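Home Syllabus Handouts Labs Contact
4 min read

Handout 6: What a disassembly cell costs

Vendors quote the arm. Kirkeck's brochure does the same, and I'd ask you to distrust any budget with one line in it. Taking apart old desktops means reaching past cables and boards, and the labor saved depends on how much of that still needs a person nearby. 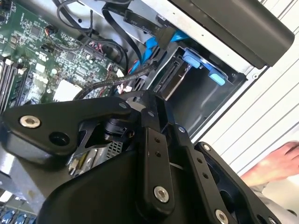 Fixtures and fingers

Drita Georgiou's plan for Zupan put 960 dollars under "fixtures" and stopped there. One case model, one set of holders - what happens when the next model comes in? Ask for the redesign cost in writing. 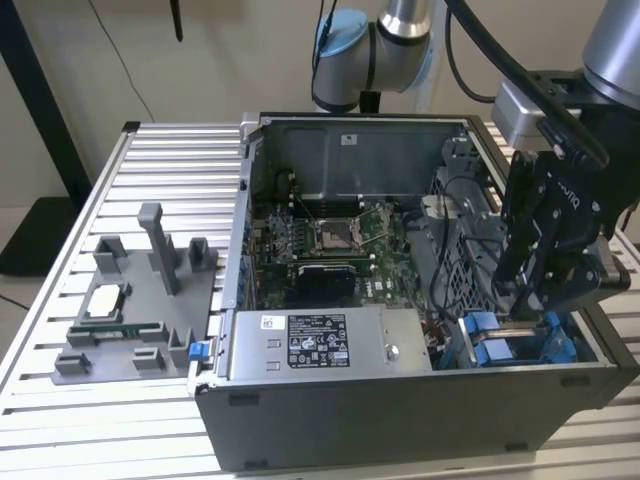
Count arms before you count savings. A second one doubles the service contract, whatever the sales sheet says about throughput. The printed plate beside the Dell tower, with a memory module resting in it, is cheap by comparison, but somebody still has to draw it and reprint it. Hullberg's quote of 3,945 dollars for integration covers none of that.

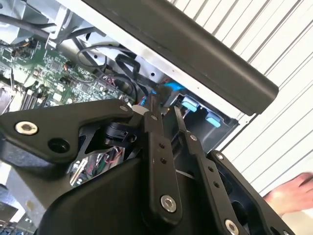
When should you sign?
After a paid trial on your own scrap, with some 2,000 units in the yearly forecast and the fixture costs written in.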